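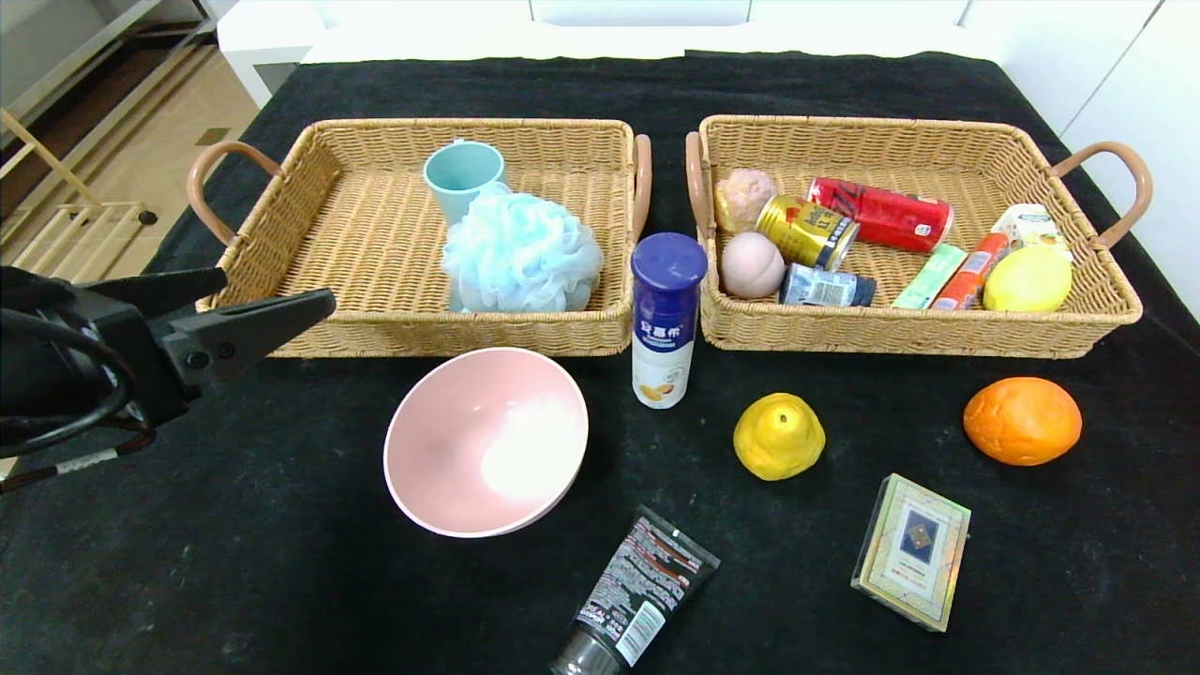 Tidy-Up Project, Losotano workshop
Second progress report to the Nesside fund
Prepared by Gemma Fiore, 22nd December

Dear Orla,

You asked for the fault to come first this time, with the good news after it, so I've done it that way round. There is plenty of both! The short version is that we had a safety stop on the left arm that didn't stop it quickly enough, we shut everything down, we found out why, and we are running again at reduced speed with your agreement. Nobody was hurt. One bowl was broken.

What happened

We were in the middle of the sorting sessions, the ones where mixed household things and groceries are laid out on the black cloth and the arms put them away into the two wicker baskets. Assunta Caruso was running the session and Renzo Palumbo was resetting the table between attempts. The left arm had closed on a bowl and was carrying it across when the wrist began to shake. Assunta pressed the stop. The arm should have halted where it was. It carried on for a moment, dipped, hit the rim of the basket with the bowl and only then went still.

Renzo was standing back behind the floor line, as he should have been, so he was well out of reach. But the whole point of the stop button is that we shouldn't have to depend on where Renzo is standing. Assunta cut the power at the wall, wrote down everything she could remember while it was fresh and rang me. I'd like that noted, as she did all of it in the right order and very calmly.

What we found

There were two separate faults, and it took us a while to see that, as we kept trying to explain everything with one.

The first was a cable. The signal lead to the left wrist had been rubbing at the point where it passes the elbow joint, and the covering had worn through on the inside of the bend where you can't see it without taking the clip off. When the arm reached across the table with the elbow nearly straight, the lead was pulled tight and the signal dropped in and out. That was the shaking. Gianni Martinelli found it by moving the joint by hand with a meter attached, very slowly, for most of an afternoon. He was delighted. I have rarely seen anyone so pleased with a bad cable.

The second fault was ours, and it worries me more. The stop button sends its message through Gu, our control program. In March we changed Gu so that it would finish writing its log before acting on certain messages, to stop us losing records when a session ended suddenly. The stop message should never have been on that list. With a healthy cable the delay was too short for anyone to notice. With the wrist signal coming and going, the log was filling up with errors, so Gu had far more to write, and the stop had to wait its turn.

I approved the March change. We tested that the records were kept, and we tested the stop button on an arm that was working properly. We did not test it on an arm that was already in trouble, and that is when anyone would want to press it.

What we have changed

The stop button no longer goes through Gu at all. It is wired straight to the motor supply on both arms, and Gu is simply told afterwards. Gianni fitted this and Renzo, who had no part in the wiring, checked it.

Both wrist leads have been replaced and given a longer loop at the elbow. The right one had no wear that we could find, but we changed it anyway. The clips now come off as part of the check before the first session of the day.

We have a new test, which the team have started calling the bad day test. We feed the arm false errors, set it moving and press stop. It has passed on all 21 tries, with the arm both empty and loaded. We repeat it after any change to Gu, however small the change looks.

The arms are limited to half their earlier speed until you and I have looked at the results together. It is slower to watch, but in fairness the gripping is a bit better for it, so we may not rush to put it back.

One open point. When the power is cut the arms hold their position on brakes, but the grippers relax, so whatever is held may be dropped. For the things we handle now I think that's acceptable. It wouldn't be for anything sharp, or for glass, and we won't be bringing those to the table until we have an answer. Gianni has an idea involving a spring. I've asked him for a drawing before he buys any springs.

The work itself

Now for the part I've been wanting to write! Before the stop we had logged 1,302 attempts, and since restarting we have added another 412, all at the lower speed. The 412 are being kept apart from the earlier ones so that we don't compare fast with slow and fool ourselves.

We have widened the mix of things on the table a good deal. There are still the easy ones, such as an orange or a lemon, which the fingers close around nicely. Cans lying on their sides were a real trouble in the autumn, rolling off when nudged, and they are now going well -- the arm comes in from above and waits for the can to settle. Small flat boxes remain hard. The fingertip slides over the top and pushes the box along the cloth, sometimes right up to the basket, and Assunta has suggested we try pushing on purpose and lifting at the wicker edge. We'll give that a proper go.

The bath pouf deserves its own paragraph. It's soft, it gives way, it catches on the fingertips, and the arm often can't tell whether it has let go. Renzo has seen it carried to the basket, released, and carried straight back out again. We've added a small shake after release and it is helping, although I wouldn't call it solved.

Crowded baskets are the other thing we're learning about. With a nearly empty basket almost any placing is a good one. Once it fills up, the arm has to find a gap or make one, and at present it mostly just puts things on top and hopes. The planning for this is going to be the main job of the next stage, and I'm very keen to get started on it.

Money and time

The shutdown cost us time and not much else. The leads, the wiring and the new switch all came from Pluvholm, and the whole order sits inside the repairs line, so I'm not asking for anything extra. I would like to move the end of this stage back to March so that the crowded basket work isn't squeezed. If that's awkward for your own reporting, please tell me and we'll look at leaving out the flat boxes instead.

What I need from you

Your agreement to the later date, and a morning early in the new year to come and see the bad day test for yourself. You're welcome to press the button -- everyone here has had a turn. I'll send Assunta's notes and Gianni's wiring drawing separately, and the full session log is on the shared drive in the folder marked left arm.

With thanks from all of us at Losotano,
Gemma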